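Two-armed unit, wrist cameras and right cable
Friday, started 9:40

Picked up where Bianca left off. The wrist cameras had been off and on again for the new mounts from Nolalon, so both needed seating and the views checked before anything else. Went over the mount screws on both sides with the short driver. One on the right took nearly half a turn, the rest were tight.

Wrist view over the carpet, with the four black pegs in a row under the shell. I want the row in view on both sides as a reference, so a shifted mount shows up without getting the gauge out.

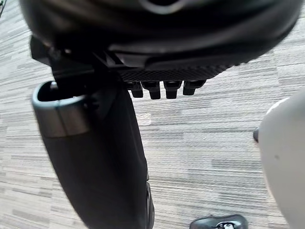

Kusum Nautiyal would sooner use the edge of the textured strip than the pegs: it is one long line, and tilt is easier to judge against a line than against four small ends. She also asks that we stop saving the references under the operator's name. Fine with both. I'll mark the strip in the overlay and leave the pegs in as a second check.

Head camera next. Mount not touched this time, only the plug reseated. With the unit at the sofa the forearms come in from the two bottom corners, and that's the pose I keep for comparing. Saved it as 1008 in the Zamfir folder.
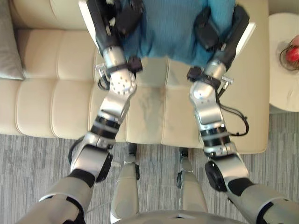

Other wrist, same check

Repeated it over the wood-grain top. On this side the tabs sit left of center and the last one goes partly behind the dark cylinder. I can live with that, but the overlay can't be a plain mirror copy of the other one. Josefien, please keep them as 2 separate files.
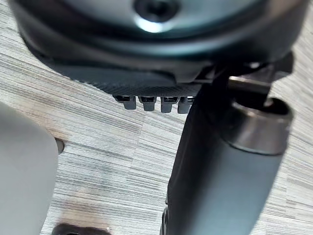 Piddale Workshop - Arms and Grippers Team

Cable on the right arm. It leaves near the wrist, swings out to the side and comes back in near the ringed joint. I'd like less slack, but pulling it in too far loads the plug when the wrist rolls. Moved the clip by 15 mm and ran the wrist slowly to each end by hand, then went to the reach with the towel.

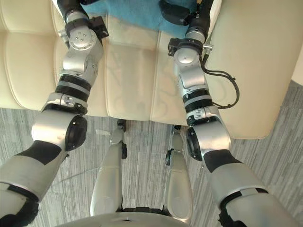 If the loop still bothers us in April we should try the softer cable from Brarance - Vasilică has a length of it in the drawer under the bench vise. It needs the plug changed, so not a job for the end of a day.

Left to do:
redo the right wrist overlay using the strip
check the clip again after 3 sessions
order mount screws, same length as the old ones
ask Roxana which driver bit she used, mine is worn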